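Der Korb kommt mit

Eigentlich wollte ich an dem Nachmittag nur schnell den Esstisch meiner Tante leer räumen, bevor Octavio mit dem Transporter kommt. Schnell! Wer meine Tante Socorro gekannt hat, der weiß, dass an ihrem Esstisch überhaupt noch nie irgendetwas schnell gegangen ist. Man setzte sich auf einen Kaffee hin und stand im Dunkeln wieder auf, mit Krümeln im Schoß und drei Tüten für zu Hause.

Sie war übrigens nicht gestorben, falls das jetzt so klang. Sie zog um. Von Plenitz nach Garnent, in eine Wohnung mit Aufzug und Balkon und einem Wohnzimmer, das sie am Telefon hartnäckig »die Schachtel« nannte. 49 Quadratmeter. Vorher hatte sie 126 gehabt, und die waren voll gewesen, bis unter die Lampen voll, also könnt ihr euch ausrechnen, was wir seit November gemacht haben. Verschenkt, weggefahren, gestritten, wieder hereingetragen.

Den Tisch hatten wir uns bis zuletzt aufgehoben. Genauer gesagt hatte ihn meine Tante aufgehoben, indem sie jedes Mal, wenn einer von uns in seine Richtung schaute, etwas daraufstellte.

»Da sitzen wir doch noch dran«, sagte sie.

»Tante, der Transporter kommt um fünf.«

»Dann sitzen wir bis fünf.«

Also saßen wir. Meine Cousine Yurani saß auch, obwohl sie die Küche fertig machen sollte, und Delyth von nebenan, die bloß ihren Schlüssel zurückbringen wollte und dann ihre Strickjacke über die Stuhllehne hängte, und damit war klar, dass sie blieb. Delyth Gwilliam wohnt seit 20 Jahren Wand an Wand mit meiner Tante. Die beiden haben sich in der Zeit zweimal so verkracht, dass sie nur noch über Zettel verkehrten, und einmal davon ging es um einen Kürbis. Fragt mich nicht.

Auf dem Tisch lag noch die gute Decke, die helle mit den Schuppen. Ich nenne sie Schuppen, meine Tante sagt Muscheln, Yurani hat als Kind steif und fest behauptet, es seien Dächer, und sie ist mit dem Finger von Dach zu Dach gehüpft, bis das Essen kalt war. Grau, blau, ein bisschen orange, ein bisschen gelb. Ich habe unter dieser Decke Hausaufgaben gemacht. Unter ihr, ja, auf dem Boden, mit Taschenlampe, weil oben die Erwachsenen Karten spielten und man unten viel besser hörte, wer gerade über wen herzog.

Und auf der Decke stand der Korb.

Der Korb gehört zum Tisch wie das Salz. Er ist flach und geflochten, und alles, was knistert, kommt da hinein. Meine Tante kauft so etwas nicht im Supermarkt, sie kauft bei Arif. Arif Chin hat den Laden unten an der Ecke, Halloleo heißt der, nach seinem Sohn, der im Kinderwagen von jedem Kunden mit »Hallo, Leo!« begrüßt wurde, bis Arif das Schild ändern ließ. Er hat Kekse und Cracker mit chinesischer Aufschrift und Getränke in Farben, die es in Garnent garantiert nicht gibt. Seit mein Onkel tot ist, geht meine Tante fast jeden Tag hinunter, sagt, sie brauche Milch, und kommt mit Keksen zurück. Einzeln verpackt müssen sie sein. Ein einzeln verpackter Keks, sagt sie, ist ein Geschenk, und eine offene Packung ist bloß Essen.

»Was ist mit dem Korb?«, fragte Yurani. »Kommt der in den Karton mit den Gläsern oder extra?«

»Der kommt auf meinen Schoß«, sagte meine Tante.

»Drei Stunden Fahrt?«

»Drei Stunden Fahrt, und du wirst noch froh sein.«

Delyth lachte und nahm sich etwas heraus, und dann noch etwas, und legte es vor sich hin wie eine Patience. Ich habe in Gedanken schon den Tisch auseinandergeschraubt, Beine ab, Platte in die Wolldecke, und dabei wohl ein Gesicht gemacht, denn meine Tante schob mir einen Karamellkeks hin. 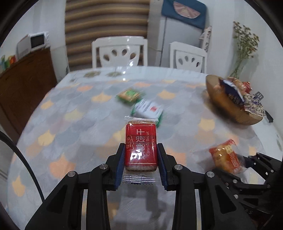 Karamellkeks, rotes Etikett. Hinten rechts der Korb.

»Den hat dein Onkel immer genommen«, sagte sie.

Das stimmte nicht. Mein Onkel hat die Dinger gehasst! Er mochte Salziges, und wenn im Korb nur noch Süßes war, ist er beleidigt in die Küche gegangen und hat sich ein Brot mit Senf gemacht. Ich wollte das gerade sagen, da hat mir Yurani unter dem Tisch gegen das Schienbein getreten, und zwar richtig.

»Genommen hat er sie schon«, sagte meine Tante, die unter Tische schauen kann, ohne sich zu bücken. »Er hat sie genommen und mir in die Manteltasche gesteckt. Jeden Morgen einen. Ich habe im Bus hineingegriffen und da war einer. Vierzig Winter lang war ich die Frau, die im Bus knistert.«

Darauf sagte erst mal keine von uns etwas. Delyth schob ihre Patience ein Stück nach links und wieder zurück.

»Den Mantel hast du doch weggegeben«, sagte ich dann, und sobald es heraus war, hätte ich mir auf die Zunge beißen können. Ich hatte ihn nämlich weggegeben. Ich, im November, in einem blauen Sack zusammen mit den Gardinen. Es war der schwere, mit dem Futter, das unten herauskam, und ich hatte ihn am Haken hängen sehen und gedacht, so etwas zieht doch kein Mensch mehr an. Ich hatte nicht einmal in die Taschen gefasst.

Meine Tante guckte mich an. Dann guckte sie Delyth an. Delyth wurde rot, und ich schwöre, in all den Jahren habe ich Delyth Gwilliam noch nie rot werden sehen, auch beim Kürbis nicht.

»Na ja«, sagte Delyth.

»Was, na ja?«, fragte Yurani.

»Der Sack stand im Hausflur. Und ich dachte, da ist doch der gute Mantel drin.« Sie zupfte an der Tischdecke. »Ich hab ihn rausgeholt. Ich wollte ihn dir nächste Woche wiedergeben. Und dann war nächste Woche, und dann hast du diese Sache über meine Mülltonne gesagt.«

»Die stand auch auf meiner Seite.«

»Eine Handbreit!«

»Delyth. Wo ist der Mantel?«

Er hing bei Delyth im Schrank, hinter den Skisachen. Sie ging hinüber, und wir hörten sie durch die Wand rumoren, man hört da wirklich alles, und meine Tante saß sehr gerade und strich die Decke glatt, eine Muschel nach der anderen. Yurani stand auf und kochte Kaffee, in einem Topf, denn die Kanne war längst eingepackt.

Als Delyth wiederkam, hatte sie den Mantel über beiden Armen liegen, so wie man ein schlafendes Kind trägt. Es war Juli, draußen waren dreißig Grad, und meine Tante hat ihn angezogen. Über das Sommerkleid. Hat ihn zugeknöpft, bis oben, und dann die Hand in die rechte Tasche gesteckt.

Ich wüsste gern, wie diese Geschichte bei anderen Leuten weitergeht. Bei denen ist da bestimmt einer drin, ein letzter, ganz zerdrückt, und alle weinen. In der Tasche meiner Tante war ein Kassenbon von der Pizzeria Bellini, ein Haargummi und ein Knopf, der zu nichts gehörte. Sie legte alles vor sich auf die Decke und betrachtete es. Auf dem Bon stand etwas mit Artischocken.

»Der Geizkragen«, sagte sie. »Ausgerechnet am letzten Tag.«

Und dann hat sie gelacht, bis ihr die Brille beschlug, und Delyth auch, und Yurani kam mit dem Topf aus der Küche und wollte wissen, was los ist, und keine von uns konnte es ihr erklären.

Um zwanzig nach fünf kam Octavio. Er ist Yuranis Bruder und pünktlich nur, wenn es etwas zu essen gibt, und das hatte ihm vorher niemand verraten. Er stellte sich in die Tür, sah seine Tante im Wintermantel am Tisch sitzen, sah den Kaffeetopf, den Korb, die Delyth, und fragte sehr vorsichtig, ob er in einer halben Stunde wiederkommen solle.

»Setz dich«, sagte meine Tante. »Iss was. Dann trägst du besser.«

Er hat dann auch gegessen. Er isst wie einer, der Akten abarbeitet, eine Packung auf, leer, nächste. Zwischendurch klingelte Arif, der den Laden zugesperrt hatte, um beim Tragen zu helfen, und er hatte natürlich eine Tüte dabei, also war der Korb hinterher voller als vorher. Er gab meiner Tante einen Zettel mit seiner Telefonnummer, in riesigen Ziffern, obwohl sie die Nummer auswendig kann, und sagte, er könne auch verschicken, Garnent sei ja nicht der Mond.

»Was kostet das Porto?«, fragte meine Tante.

»Für Sie? Sie rufen an und erzählen, wie die Nachbarn sind.«

Den Tisch haben wir am Ende zu dritt auseinandergenommen. Eine Schraube ging nicht auf, die hatte mein Onkel irgendwann mit Leim »gesichert«, und Octavio hat geflucht, wie man in Anwesenheit einer Tante nicht fluchen sollte, und sie saß daneben auf dem einzigen übrigen Stuhl, im Mantel, den Korb auf den Knien, und sagte, sie höre nichts. Die Decke hat Delyth zusammengelegt. Kante auf Kante, und bei der letzten Faltung hat sie kurz gezögert und dann gefragt, ob sie die vielleicht behalten dürfe.

»Nein«, sagte meine Tante. »Aber du darfst an ihr sitzen kommen. Der Zug kostet hin und zurück neunzehn Euro, ich hab schon geguckt.«

Wir sind erst gegen halb acht losgefahren, Octavio mit dem Tisch voraus, Yurani in ihrem eigenen Wagen, und meine Tante bei mir auf dem Beifahrersitz. Auf der Landstraße fährt er sonst immer viel zu schnell, diesmal blieb er brav bei 90, und ich hinter ihm her. Den Mantel hatte sie auf die Rückbank gelegt und ordentlich angeschnallt. Hinter Plenitz kam die lange Strecke mit den Pappeln, und meine Tante schaute nicht zurück, sie suchte etwas im Korb.

»Willst du was Süßes oder was Salziges?«

»Salzig«, sagte ich.

Sie gab mir einen Cracker. Dann drehte sie sich mit viel Geächze nach hinten um, so weit der Gurt sie ließ, und ich hörte, wie etwas knisterte und in die Manteltasche rutschte.

»Guck auf die Straße«, sagte sie.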